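Collapsible basin

A collapsible basin (also folding basin or pop-up basin) is a portable vessel for washing whose side wall can be pressed flat when not in use. It is used for hand laundry, for washing the face or feet, for rinsing vegetables and for camping. Small models fit inside a bathroom sink.

Construction

The basin has a rigid rim, a flexible side wall and a rigid or semi-rigid base. Rim and base are usually molded in polypropylene. The wall is a thermoplastic elastomer with one or more ring-shaped folds, bonded to the hard parts in a second molding step. Pushing down on the rim turns the folds inside one another. Pulling the base and rim apart opens them again. The wall is often made in a contrasting color.

The Tonomen 15, a small household model, weighs 162 grams. The larger Cisau weighs 900 grams and has a drain plug in the base.

Use

The wall should be fully extended before filling, as a half-open fold can give way under load. When filled at a tap, the basin is either rested on the bottom of the sink or held by the rim on both sides. A thin stream reduces splashing while the water is shallow. 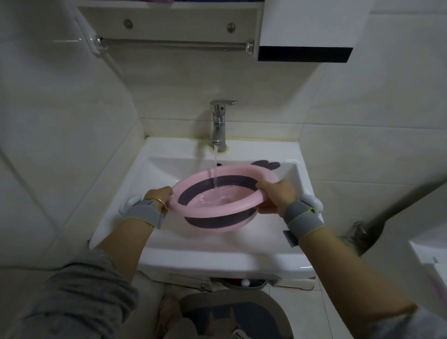 Asger Eyvindsson objects to the common advice to lift a filled basin by its rim, writing that the weight then hangs on the folding band and that one hand belongs under the base. Makers differ on the point. The Gunnlaugsson instruction sheet permits lifting by the rim up to half capacity, and Asico gives no limit.

Care

Soap residue and lint collect in the folds. The wall is cleaned in the open position with a soft brush and left open until dry. Storing a basin folded while damp can lead to mildew. Very hot water softens some elastomers, and bleach may fade the color of the wall.

See also: Washbasin; Dishpan; Hand washing of laundry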